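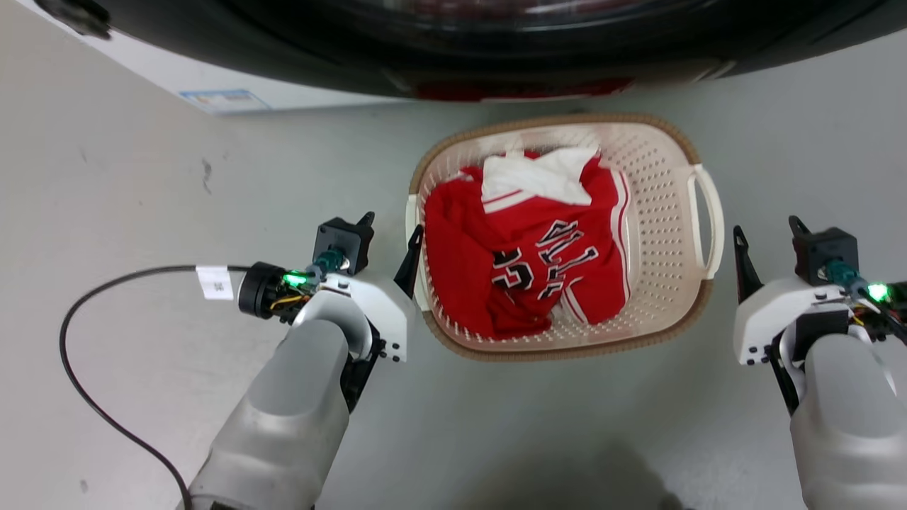 Budget notes, second attempt

The first version of this budget was one line long. It said "robot" and had a price next to it. Sibel Karaca, who signs off our spending, sent it back with a question mark, and she was right to. I've spent most of August turning that line into a proper list, and I'm putting the result up for anyone else who is planning a two-arm setup for laundry work in a small workshop.

The arms are the easy part. We had quotes from Fosik and Votoro for a pair of arms with wrist housings and two-finger grippers. They came out close enough that price didn't decide it. What decided it was spares. Votoro would sell us gripper fingers as separate parts. Fosik wanted us to buy the whole gripper each time. Fingers are what you wear out and break, particularly when you are working near the rim of a basket or the edge of a machine door, so we went with Votoro and ordered two spare sets with the arms.

Cables come next, and I had put nothing down for them. Anything that comes off the wrist has to go somewhere, and if it loops across the floor it will sooner or later be under a wheel or a foot. I now have 421 pounds in the budget for longer leads, clips, sleeving and a set of connectors to keep in the drawer. Svatopluk Vondráček did this part of the list with me. He wanted right-angle connectors wherever they would fit, as a straight one sticks out from the side and gets knocked. He also wanted every cable labelled at both ends. Labels cost next to nothing, but fitting them takes an afternoon, and the afternoon is in the budget too.

Then the washing machine. I had assumed we'd use any old one. What matters is the height of the door and how far it swings, so measure those before you buy. Ours is a front loader standing straight on the floor, which means the arms work low down and the basket goes on the floor in front of it. If I were starting again I would price a plinth at the same time. We have 500 pounds for the machine and for plumbing it in, although it doesn't need water for most of what we do. Chanida Saithong asked why we were paying a plumber at all in that case. My answer was that we'll want real wash loads by spring, and it's cheaper to have him out once.

Baskets. Buy several of the same one. We chose rigid plastic with small holes in the sides and a handle at each end. Soft fabric baskets fold in when a gripper leans on them, and wire ones catch on everything. The shop changes its range every season, so if you buy one and like it, go back the same week for the rest.

Clothes are a real budget line as well. We began with plain white towels, and they give you a false idea of how things are going. A sports jersey is slippery, it has big printed letters and numbers that vanish into the folds, and it bunches up into a lump in the basket. Put a white cloth in on top of it and you have a fair test. Fanni Lengyel does the buying from charity shops and keeps to a simple rule: nothing with loose beads, nothing with a broken zip, and at least two sizes of everything. I've allowed 600 pounds for the year, including storage boxes and replacing what gets torn.

The floor. Ours is pale grey and it marks easily. I did think about matting, but mats lift at the corners and the basket won't slide on them in the same way, so we are leaving it bare and I have put down a small sum for cleaning.

The last thing is people's time, which I always leave until the end and always get wrong. Sombat Thongdee went back through our old job sheets and found that on the Chareonsuk job we spent more hours resetting between runs than doing the runs. Clothes out, clothes back in, basket back on its spot, check both wrists, start again. So there is now a line for a part-time person to do resets.

After all that there's a reserve of 1000 pounds. Sibel asked what it was for and I said I didn't know yet. She has let it stand until the new year, on condition that I write down whatever it goes on.

Still to do: get a second price on the plinth, ask Votoro about delivery times for fingers, and find out if the Curkolent shelving will take the weight of a full set of boxes.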